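# Lackschaden in grauem Metallkasten ausbessern oder alles neu lackieren?

**Grimmont**

Ich habe in der Werkstatt mehrere graue Metallkästen für Kleinteile, innen mit Trennwand. An den Stellen, wo man ständig hineingreift, ist die Farbe verschmiert und zerkratzt. Rost sehe ich noch keinen. Reicht es, die Stellen anzuschleifen und mit Lackstift drüberzugehen, oder muss der ganze Kasten entlackt werden? Der größte ist 55 cm lang. Eine Spraydose ist noch da, Farbton ungefähr passend.

---

**Aaliyah Grewal**

Komplett entlacken musst du nicht. Lackstift taugt für einzelne Kratzer, für größere Stellen wird es fleckig.

1. Kasten leeren und mit Spülmittel auswaschen, trocknen lassen.
2. Mit Silikonentferner abwischen. Bei Schmierstellen zweimal, sonst zieht sich der Lack zusammen.
3. Mit 240er Papier anschleifen, Kanten mit 400er auslaufen lassen.
4. Blanke Stellen grundieren. Ist das Blech verzinkt, brauchst du einen Haftgrund dafür.
5. Zwei oder drei dünne Schichten Lack, dazwischen ablüften nach Angabe auf der Dose.

Nicht unter 18 Grad arbeiten, ich habe das im Keller probiert und der Lack war nach Tagen noch weich. Danach den Kasten eine Woche leer stehen lassen, bevor wieder Schrauben hineinkommen.

An der Trennwand geht die Farbe oft zuerst ab. In dem Zustand würde ich nur die Vorderseite der Wand machen und den Rest in Ruhe lassen:

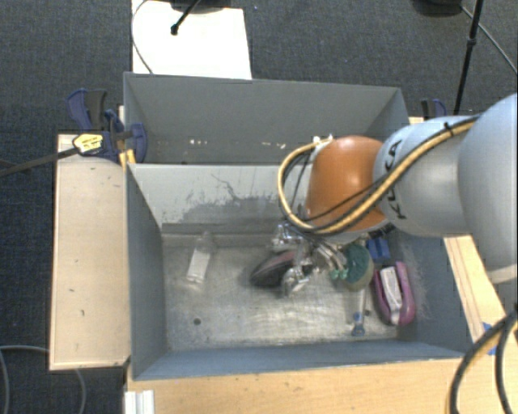
*Trennwand mit dunklen Kratzern und abgeriebener Farbe*

Wenn dich nur die Optik stört, kannst du es auch lassen. Solange kein Rost kommt, passiert dem Kasten nichts.

---

**bevan22**

Gummimatte rein und fertig. Hab ich im Baumarkt als Meterware geholt, mit dem Cutter zugeschnitten. An der Wand hält sie mit doppelseitigem Klebeband, vorher entfetten. Lackieren war mir zu viel Arbeit.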